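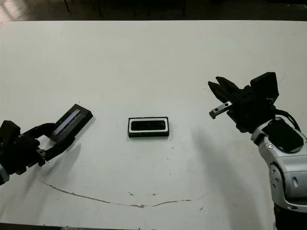 Two arms, two black boxes, one scratched-up table. The left gripper has its box; the other box is still up for grabs.

I'd been at Driltorico since early afternoon, and by 4 I had stopped watching the arms and started watching Tetsuya Kinoshita's laptop. That's where the fun was! He writes the planner, a piece of software called Tutura, and it decides which arm goes where and when.

You'd think two arms would be twice as easy as one. Nope. Each arm is a moving wall as far as the other one is concerned, and Tutura has to find a path for both before either gets to budge. It checks 248 possible grasps on a box, tosses most of them (too close to the table, too close to the other wrist), then plans with whatever is left. If it hasn't found anything in 2 seconds, it gives up and asks for a fresh look at the table.

The looking part belongs to Kazimír Kadlec, who has strong feelings about shiny black things. Glossy surfaces throw off his depth readings, so a box can come back with a hole in it, or floating a little above where it really sits. His fix is to go by the outline and let the middle be a mess — he showed me one depth map that looked like burnt toast, and the box position was still good enough to grab.

The bug they were chasing that day was number 3431 on their list. The free arm would sometimes wait 30 seconds for a "clear" message that had already been sent. Kinoshita suspected the log was lying about the order of things, so he'd added a second log to check up on the first one. I asked what happens if they disagree. "Then I get dinner late," he said, and went back to scrolling.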